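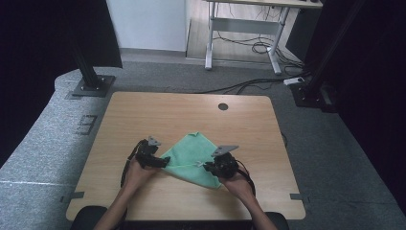
手持夹爪折叠布料作业:双手各持一具夹爪,分别夹持布料左角与右侧。

手持夹爪布料折叠作业操作规程

一、适用范围

本规程适用于 Clarnier 各作业点使用双手持式夹爪进行的布料折叠、展平与转移作业,供操作人员、现场复核人员及培训人员使用。机械臂自主执行的同类作业另按《Belay 单元运行守则》办理,两者不得混用记录表。

本规程中,“工位”指桌面及其四周的作业区域;“一次作业”指自双爪离开起始位置起,至双爪返回起始位置止的完整过程。

二、作业前准备

(一)工位检查

1. 桌面应平稳,无晃动。用手掌在四角依次施压,如有翘动,应先调整桌脚,再行开工。

2. 桌面除待折布料外不放置其他物品。水杯、手机、工具及记录夹一律放到工位以外的台面。

3. 桌面留有穿线孔的,布料起始位置应避开孔口。夹爪尖端不得探入孔内。

4. 桌沿的胶带标记应完整、平贴。胶带翘边或移位的,应揭除后按工位卡上的尺寸重新粘贴,不得凭目测补贴。

(二)线缆检查

1. 夹爪线缆应从握把后方引出,沿前臂外侧留出余量。余量以双臂完全前伸时线缆不绷紧为准,同时不得垂入桌面折叠区域。

2. 地面线缆应沿立柱底座或桌脚走线。横跨通道的线缆须加装线槽盖板;暂无盖板的,通道停止使用,并在入口处设置提示牌。

3. 接线板置于地面时,应远离座椅滚轮的活动范围,未使用的插口加盖防尘塞。

4. 地面插座盒的盖板应处于闭合状态,出线处不得受座椅或立柱底座压迫。

(三)夹爪检查

1. 空载开合左右夹爪各11次,动作应顺畅,无卡滞,无异响。

2. 检查爪面,不得有毛刺、胶痕或纤维残留。纤维残留用软毛刷清除,不得用刀片刮削。

3. 检查夹爪上方的凸起部件是否紧固。该部件松动时,所得数据一律不予采用。

4. 登记夹爪编号。左右夹爪应成对领用、成对归还,不得跨组搭配。

(四)布料准备

1. 布料应清洁、干燥,无脱线。新布料首次使用前须洗涤一次,洗涤时不加柔顺剂。

2. 每块布料累计折叠3000次后退出使用。累计次数由 Stereck 登记系统自动汇总,操作人员可在领料时查询。系统显示某块布料已折叠2698次以上的,当班不再安排长时段作业。

三、作业姿势

1. 操作人员采用坐姿,身体正对桌面近侧边缘。座椅高度以前臂能自然平放于桌面为宜。

2. 双臂从桌面近侧进入工位,不得从侧面或越过桌角伸入。

3. 袖口须收紧,或将衣袖卷至肘部以上。手表、手链及戒指应在就座前取下。

4. 握持夹爪时,手腕保持平直。需要改变夹爪朝向的,应以前臂转动为主,避免长时间屈腕。

5. 头部保持稳定,视线落于布料。作业过程中不得转头与他人交谈。

四、折叠操作步骤

步骤1 就位。双爪张开,分别停于左右胶带标记内侧,静止片刻后开始。

步骤2 展平。双爪夹住布料近侧两角,提起少许后向自身方向平移,使布面铺开。如仍有明显皱褶,可重复一次;两次后仍未展平的,本次作业记为“未完成”,重新放置布料。

步骤3 对角折叠。左爪夹住一角,右爪在布料另一侧辅助固定,将该角移向对角。两角重合后,先松开移动一侧的夹爪,再松开固定一侧的夹爪。

步骤4 整边。折成三角形后,检查折边是否平直。布料一角或折边超出桌沿的,应夹住两侧向桌面内移动,不得用夹爪背部推压。

步骤5 二次折叠。左爪夹持左角,右爪夹持布料右侧,按工位卡指定的方向对折。夹持深度以爪面完全覆盖布边为准,过浅易滑脱,过深则会带起下层。

步骤6 复位。双爪完全张开,垂直抬离布面,返回起始位置。确认布料没有粘附在爪面上,方可视为一次作业结束。

五、操作要求

1. 夹持应轻缓。布料出现拉伸变形时,应立即减小两爪间距。

2. 两爪之间应保持安全间隔,不得交叉。确需换手的,先由一爪放下布料,另一爪再行夹取。

3. 作业过程中不得用手指直接接触布料。发生接触的,该次记录须标注“手触”,由复核人员决定是否保留。

4. 布料滑落地面的,应终止本次作业,放下夹爪后再拾取。严禁手持夹爪俯身拾物。

5. 折叠失误属正常情况,应如实完成或终止,不得为求外观整齐而中途停顿补正。

六、休息与轮换

1. 单名操作人员每班完成的折叠作业不得超过155次。

2. 手指、手腕或肩部出现麻木、酸痛的,应立即停止作业并报告当班负责人,当班不再安排夹爪作业。

3. 轮换时,交班人员应将夹爪放回支架,并向接班人员说明线缆及布料状况。接班人员须重新执行第二条第(三)项的检查。

七、异常处置

1. 夹爪不能张开:保持手臂静止,松开扳机,由现场复核人员取下布料。不得强行拉扯。

2. 线缆缠绕:双爪放回桌面,断开连接后再行整理。禁止在连接状态下拧转接头。

3. 立柱或底座松动:全体人员离开立柱倾倒范围,由设备人员重新固定并签字确认后恢复作业。

4. 接线板发热或有异味:切断上级电源,停用该接线板,并在 Soleck 报修单中注明工位编号。

八、收尾与记录

1. 布料按颜色和编号分别归入收纳盒,不得混放。

2. 夹爪擦拭后成对放回,线缆以松散圆环方式盘绕,不得在握把上缠紧。

3. 作业记录应包括工位编号、夹爪编号、布料编号、完成次数、未完成次数及标注事项。记录须在离开工位前填写完毕,事后补填的须由复核人员会签。

4. 复核人员每班抽查已完成的记录,重点核对起止位置、手触标注及布料累计次数。

九、附则

本规程自9月起施行,旧版工位说明同时停用。各作业点可根据桌面尺寸和立柱位置制定补充细则,补充细则不得降低本规程规定的检查要求,并应张贴于工位入口处。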